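Home | Lessons | FAQ | Downloads | Contact

Teaching by Hand and by Remote: FAQ

Who is this page for?
Operators starting on the Fumell remote control setup. It was written by Ryszard Czerwiński and last changed on April 19, 2021.

Should I guide the arm by hand or use the remote?
Guide by hand for slow moves with one arm. Use the remote when both arms are needed, or when the fingers have to close on something.

How many demonstrations does one task need?
We ask for 18 clean ones before the first training run. The Tarnen box task has 229 now, more than it needs — we kept going to cover tilted boxes.

Do I have to stop if I drop the object?
No. Pick it up again and finish. Mark the take as "recovered" in the log.

Can the second hand stay idle?
Yes. Park it open, above the table and clear of the other hand.

What do the wrist and head views show during a box grasp?
The wrist view comes first, then the head view.

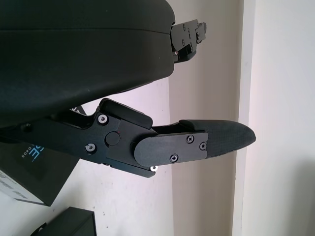
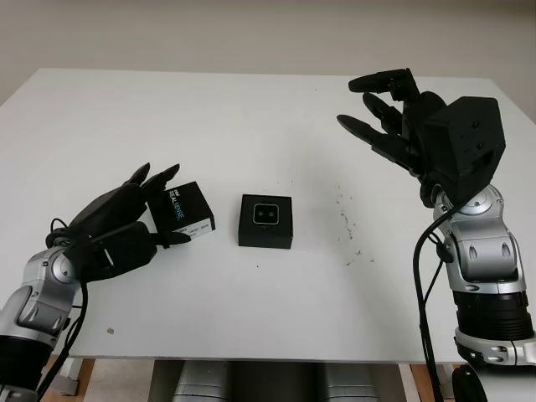
Which view should I watch while driving?
Use the head view to approach and the wrist view for the last stretch. If the fingers hide the box, back off and come in at another angle.

Can I delete a bad take?
Mark it "bad" and leave it. Deleting breaks the numbering.

Contact: Fumell operator desk, ext. 895 | © 2021 Fumell | Back to top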